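Local Museums and the People Who Keep Them Going
Handout for session 3: Reading an accessions register
Tamsin Kapoor

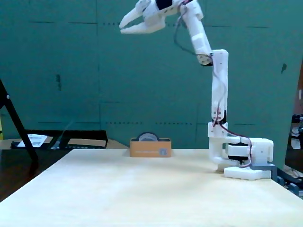 Last time we got as far as the founding of the Mevdale Museum and then ran out of time, so I'm picking up at the point where the first curator opens a ledger and writes the number one in it. Have your photocopies of the register beside you for this. If you've lost yours, there are spares in the folder at the back (please don't take the one with my pencil notes on it, I need those!).

What an accession is

An accession is the formal act of taking something into a museum's collection. The thing gets a number, the number goes in the register, and from then on the museum has promised to look after it. A loan isn't an accession. Nor is a box somebody leaves on the step, although a great many boxes left on steps have ended up with numbers over the years, and we'll come to those.

The register should tell you what the object is, who it came from, when it came and on what terms. In Mevdale's first volume you mostly get two of those four. The curator wrote a lovely clear hand and was very good on donors, I think because they were all his neighbours, but he was hopeless on terms. "Given by Mrs Gotberg" could mean given outright, given for her lifetime, or lent while she had the decorators in.

The Gotberg gift

The Gotbergs are the family to watch in this register. They made their money in rope and sailcloth, and when the widow moved to a smaller house she passed 310 items to the museum in one go. Turn to the pages where the ink changes from black to brown. You'll see the entries start off long and careful - "a work-box, with tray, the lid mended, belonged to her mother" - and by the fourth page they're down to "box" and "ditto". I've done enough cataloguing to feel for the man.

What I'd like you to notice is the order. He isn't sorting by type or by age. He goes hall, morning room, stairs, back bedroom, so what we've got is somebody's walk through a house, written down by accident. Nguyen-Tran makes this point in the article on your reading list and I think it's the best thing in it. You can very nearly draw the floor plan from the register alone, and in the seminar we're going to have a go.

Numbers, and why they don't add up

The first volume ends at 1138. When the collection was audited between the wars, the auditors found more than 700 of those objects on the shelves, which sounds dreadful until you look at how the numbering worked. A tea set might get one number or it might get a number for every cup. Some numbers were used twice. A whole run was skipped when two pages stuck together, and you can still see the mark on the paper where they were peeled apart.

So please be careful in your essays about writing that things were "lost". Some were. Some were swapped with other museums, which was thought quite respectable at the time, and some had simply been renumbered and were sitting there all along under another name. "Not found at audit" is the safe phrase and it's the one I'll be looking for.

Trustees and their minutes

Always read the register alongside the minute book if there is one. The register says what came in, and the minutes tell you what people were quarrelling about when it did. For the Gotberg gift the minutes run to three meetings, mostly on whether the museum could afford the cases, with one very cross exchange about whether a portrait of the late Mr Gotberg had to hang in the entrance. It did, for a while. Then it went up to the landing, and after the widow died it went into store - and none of those moves is in the register at all.

The minutes are also where you find out about the long-serving people. Twenty or thirty years on a board wasn't unusual, and those people carried a huge amount in their heads that never reached paper. When one of them died the museum lost a friend and quite often a filing system too.

Finding the transcripts

Both volumes are typed up on Clurnisari, under Mevdale, Registers. The search box is fussy about spelling, so try Gotberg with one t and with two. I last checked the transcripts against the originals on 31 Dec 2022 and found a few slips in the donor column, which I've marked in green. If you spot any others, email me the page and line number.

Before next time

Read the first twelve pages of the register and the minutes for the same months. Choose one object and write a page on what the entry tells you and what it leaves out. Don't all choose the stuffed pike.

Bring a ruler and some squared paper for the floor plan.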